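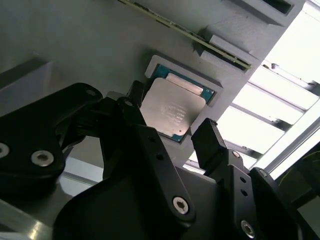

CPU in its pocket, green circuit board strip above

Flultville Supporters Board > First Team > Ristić contract talk

kulavton_kev
So the Trudano Cup money is gone and now the club wants the players to defer 17 percent until June. I get it, the gate was 1,466 for the last home match and half of those looked like they came in for the heating. But has anyone heard if Ristić has signed yet?

northbank_tess
My cousin works the ticket window and she says he hasn't. Can't blame him, he's on the lowest deal in the squad and he's scored in 3 straight!!

oldgoalpost
He should sign. Everybody else did. I paid my 200 for next season before they even fixed the turnstiles, so spare me the sad story about a striker who misses more than he hits.

northbank_tess
You paid to watch. He gets paid to play, that's his rent. Not the same thing at all.

kulavton_kev
Yeah I'm with Tess on this one, a deferral is only any good if the money shows up later, and we still owe Kulavton for the loan kid (or did as of last month).

dropkick88
Lejla Spahić said on the radio that the deferred wages are first in line once the TV payment lands. She's the one doing the books, so I'd take her word over the ticket window, no offense to the cousin.

oldgoalpost
Thank you. Finally.

northbank_tess
Then put it in writing and he'll sign it. Anyway who's driving to the away match, I've got room for two if you don't mind the dog.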